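4. Comparing fingers on the brick task

This section covers the side-by-side test of the Takell pointed fingers and the Nikzad flat pads. Do it after the wrist camera is set up (section 3) and before you save a gripper profile in Zelik. You need one arm, both sets of fingers, the two white bins and the large 2x2 bricks from the test kit.

4.1 Fit the fingers

1. Move the arm to the service position and press Hold on the Vultum controller. Wait for the joint brakes to click.

2. Open the gripper fully from the Tools page.

CAUTION: Keep your hands away from the gripper until the status on the Tools page reads Locked. The fingers can close on power-up if the last program ended in a grip.

3. Undo the two screws at the base of each finger and pull the finger straight out. Do not twist it. The locating pin is soft and bends easily.

4. Push the new fingers on until they sit flush, then tighten the screws with the short key. Hand tight is enough.

5. Run Zero Gripper. If the fingers do not meet evenly at the tips, take them off, wipe the seats and fit them again.

Note: The Takell fingers are longer than the Nikzad pads. Load the matching tool file each time you swap, or the arm will stop too high or press into the bin floor.

4.2 Lay out the bins

6. Set the two bins side by side on the table, within reach of the arm. They do not have to be square to the table edge. A bin at a slight angle makes a better test, as the gripper then has to turn to clear the long walls.

7. Put blue bricks in one bin and yellow bricks in the other. Tip them in and leave them where they fall. Bricks on their sides, upside down or leaning on each other are all wanted.

8. Jog the arm over the bin you will pick from and open the live view from the wrist camera. You should be able to see the bin floor, the near wall and both fingertips. If the near wall is washed out by glare, dim the overhead lamp before you touch the exposure. 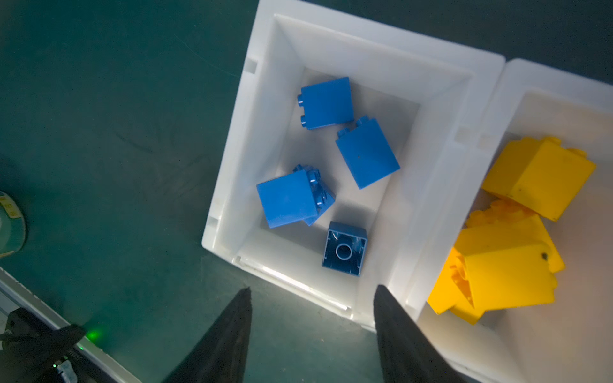
9. Save this arm position as PICK_VIEW. Both sets of fingers must start from the same position or the results cannot be compared.

4.3 Run the picks

10. Set the grip force to Low and the closing delay to 3000 ms for the first run. The long delay gives you time to press Hold if a finger is about to land on the rim.

11. Start the program Brick Pick. The arm tries one brick, lifts it, holds it still and sets it back in the bin.

12. Log each try as Held, Slipped or Missed. Add a short note on how the brick was lying. "Upside down, gripped by wall" is plenty.

13. When the first run goes through with no contact on the rim, shorten the delay to 2000 ms and do 18 tries. Tip the bricks out and back in after every 3 tries.

14. Swap the fingers (steps 1 to 5), load the other tool file and repeat from step 10.

CAUTION: Do not reach into a bin while the program is running, even if the arm looks idle. It pauses between tries while the camera takes a new view.

4.4 Reading the results

Look at the notes as well as the totals. Pointed fingers should get between a brick and the bin wall more easily, but they have less surface to hold with, and a brick gripped off center may swing. Flat pads hold better on a clear side face and need more room to get in.

If most of the misses are next to a wall, check the tool file and the zero first. Musyoka Kombo found in July that a wrong finger length gives the same pattern — misses at the walls, good picks in the middle.

Send logs with odd results to Lụa Phùng, along with the name of the tool file used.

Section last revised Sep 19, 2023.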